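**Yellow mustard** is a prepared condiment made from ground mustard seed, vinegar, water, salt and turmeric. Mild, thin, bright in color. Sold mostly in squeeze bottles, sometimes in jars. The turmeric does most of the coloring, the seed itself grinds to a pale cream.

## Seed

White mustard (*Sinapis alba*), also called yellow mustard seed. Larger and milder than brown or black. Grows fast in cool weather, flowers yellow, pods hairy. The Wakari growers' notes give a plot yield of 533 kg from the early sowing and 140 kg from the late one, which was hit by flea beetle. Seed is cleaned, dried and graded before milling. Broken seed goes to pickling blends or feed.

## Preparation

Whole seed or flour is soaked in vinegar and water, then ground between stones or steel plates. Heat builds up in grinding and has to be kept down or the flavor goes flat. Salt and turmeric go in early; paprika and garlic powder in some recipes. The paste then rests. Air is pulled out before filling, otherwise the bottles spit.

Vokdale, a small maker, runs batches of 3,000 bottles and rests the paste overnight. Erberg uses a longer rest and a coarser grind. Both strain out the hulls.

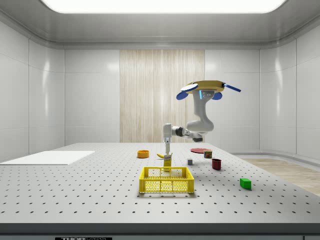 *A yellow mustard bottle standing by a basket, banana behind.*

## Flavor

Sharpness comes from a compound released when crushed seed meets cold water. In white mustard this is sinalbin breaking down, felt on the tongue more than in the nose. Brown and black seed have sinigrin instead, hence the nose burn of the hotter kinds. Acid slows the reaction and holds the flavor where it is. Mustard mixed with plain water is hot for a short time and then fades, so the vinegar matters. Boiling water kills the heat almost completly.

## Uses

Hot dogs, hamburgers, pretzels, deli sandwiches. Potato salad and deviled eggs. Thin coat on ribs or pork shoulder before the dry rub, to make it stick. Also a base for the yellow barbecue sauces of South Carolina.

Works as a helper in salad dressing: the seed's mucilage keeps oil and vinegar together for a while. One teaspoon to a cup of dressing is common.

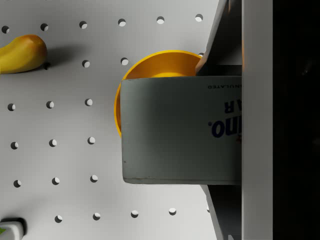

Fruit versions exist too. Phùng sells a sweet one with honey and pineapple, thin enough to pour, used as a dip for spring rolls and fried chicken. Orathai Duangkaew's cookbook gives a home version with palm sugar and lime, cooked low for a few minutes and cooled before bottling. Kenta Koyama prefers rice vinegar in the same recipe, and less sugar. Amnuay Wongsuwan's variant leaves out the turmeric, so the sauce comes out beige.

## Storage

Low risk for spoilage because of the acid and salt. Unopened bottles keep in a cupboard. After opening the color dulls and the bite weakens, faster in a warm kitchen. A watery layer on top is normal separation, shake it back in. Throw it out if there is mold or a off smell.

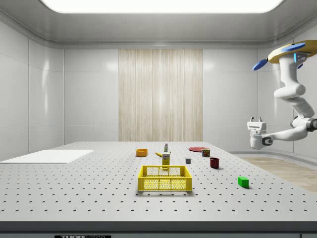
**Does yellow mustard have to be refrigerated after opening?**

Refrigeration is optional for safety but keeps the flavor longer, up to a year in most cases.

## Stains

Turmeric stains cloth and plastic. Scrape, rinse cold from the back, then dish soap and white vinegar. Sunlight fades what is left. Keep it out of the dryer until the mark is gone.

## See also

- Dijon mustard
- Turmeric
- Pickling spice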